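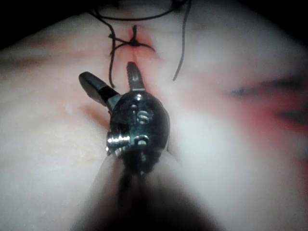 Suture practice evenings, people wanted (August)

Kellden Skills Room, Skirncombe. We need people to come and tie knots for us. Paid, a bit. Tea provided.

What it is: we're putting together a new beginners' course on closing a straight seam and want to see how different hands get on with it before it goes to print. You sit at a bench, you get a practice pad and thread, you close the seam, we look at the knots afterwards. Then you do it again. Sessions are 95 minutes including a break, and we'd like everyone to do 2 of them, a week or so apart.

Who: 30 places. Half for complete beginners (never held a needle holder, fine, good in fact), half for people with some practice - vet nurses, students, theatre staff, anyone who has done the old Clandanell short course. Over 18. Left-handers very welcome, we never get enough. Reading glasses if you use them, the work is small.

Not suitable if you have a hand or wrist injury at the moment. Ask if unsure.

What you'll be doing
Interrupted stitches mostly. Even spacing, edges meeting and not bunched up, knot square, ends cut short but not so short it slips. Some will be done with long instruments instead of by hand, which is fiddly, so dont worry about speed. No one is timed in the first session.

Pay: £30 per session plus bus fare, keep your ticket. Paid at the end of the second one.

Where: upstairs at Kellden, Sipos building, side door. Lift is working again. Parking poor after 5.

When: evenings, 6.15 start. Please dont be late, the pads are laid out beforehand and we can't hold a bench.

Bring: short sleeves or ones that roll up. Hair tied back. No rings.

To put your name down, email the skills room with "knots" in the subject line, say which group you're in, which hand you use and any evenings you can't do. We'll reply to evryone but it might take a few days. If all the places go we'll keep a reserve list, people do drop out so its worth asking.

Under 18s and school groups: separate day in the autumn, details later.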